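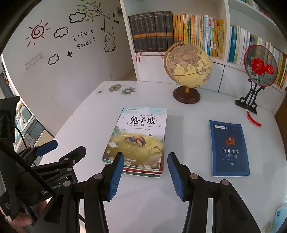
Is it true that the singer from Zorklow had her baby?

Posted by Oanh Tôn

Hello everyone. My cousin sent me a message on Wednesday that Flilley, the singer of the band Zorklow, gave birth to a girl. She saw it on a fan page, but the page has only 3000 followers and I do not know if I can trust it. I looked at the band's own account and the last post is from October, about the concert in Teltonby. Did her manager or her husband say anything? I would like to send a card to the fan club, but I would be embarrassed to congratulate her too early.

3 replies

Yến Đoàn
Yes, it is true. Her manager confirmed it to the Teltonby radio station in the morning program, and they read the statement on air. It said that mother and daughter are both well and that the family asks for some quiet time at home. The name was not given. Some pages write that the baby is called Thân, but this is the name of the husband, so I think somebody mixed up the two. Flilley and he were married for four years before this, and it is their first child. For the card, the fan club address is still the old one. Please write her stage name on the envelope and put your own address on the back. Last time, mine was returned after 30 days and I had to send it again.

mapleside_k
pretty sure it was twins?? my sister said 2 babies. congrats to them anyway

Oanh Tôn
Thank you very much, Yến. I found the radio program on the station's website and listened to it twice, and they speak only of one daughter. I will post my card tomorrow. Do you know if the spring concerts are cancelled? I already paid for my ticket and my favourite seat is in the second row.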